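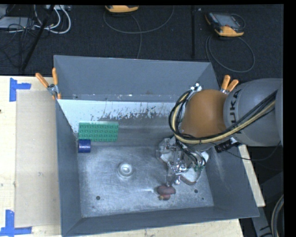 Data notes, no. 18, p. 2

Pliltotine reading list: book notes on causality and evidence in medicine

README, last touched 16th March. Still rough, sorry.

What you get: 299 short notes on books and long papers, one per row. Mostly philosophy of medicine, some epidemiology, a bit of stats. Plain CSV, UTF-8.

Columns
id, title, year, topic, note, rating (1 to 5, blank if I didnt finish it)

Notes run up to 200 words. The older ones from the Kovach folder are longer, up to 900, and were never trimmed. Filter on length if that bugs you.
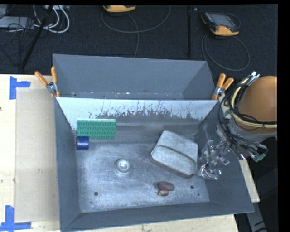

Green studded plate and small dark blue piece in the gray bin.

Known problems
- Topic tags changed halfway. "mechanism" and "mechanisms" both in there, merge them.
- Guérin rows: accents broken in the first export, fixed in this one. Check yours.
- Ratings are one reader's taste. Don't average them and call it a result.
- 18 rows have no year.

Splits: none. Use the Ernside script if you need them, seed is in the header.

License: reuse the notes freely, keep the file name. Quotes from books stay with their publishers.

Next update in May, probaly with the trials section redone.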